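Prorrogação das regras sanitárias em Seixas: o que muda no decreto

O executivo municipal de Seixas publicou em 15 de novembro de 2022 a segunda prorrogação do regime excepcional de saúde pública. O novo prazo vai até abril. O texto mantém a estrutura do decreto anterior e altera dois artigos.

O artigo 4.º reduz de 48 para 24 horas o prazo de comunicação de surtos em lares e escolas. O artigo 9.º fixa em 400 pessoas a lotação a partir da qual um evento em recinto fechado exige plano sanitário próprio. O uso de máscara continua obrigatório apenas em unidades de saúde.
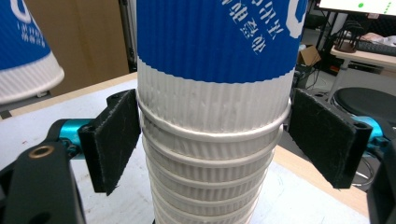
Fiscalização e recurso

A vereadora Aparecida Falcão votou contra e pediu a divulgação dos pareceres técnicos citados no preâmbulo, que não constam do anexo. A relatora, Jucélia Rocha, respondeu por escrito que os pareceres serão juntos ao processo antes da próxima sessão ordinária.

As coimas seguem a tabela em vigor. O recurso é apresentado no balcão único, com efeito suspensivo, e a decisão demora cerca de 2 meses. As autorizações emitidas ao abrigo do decreto anterior mantêm-se válidas até à data nelas indicada e não precisam de averbamento.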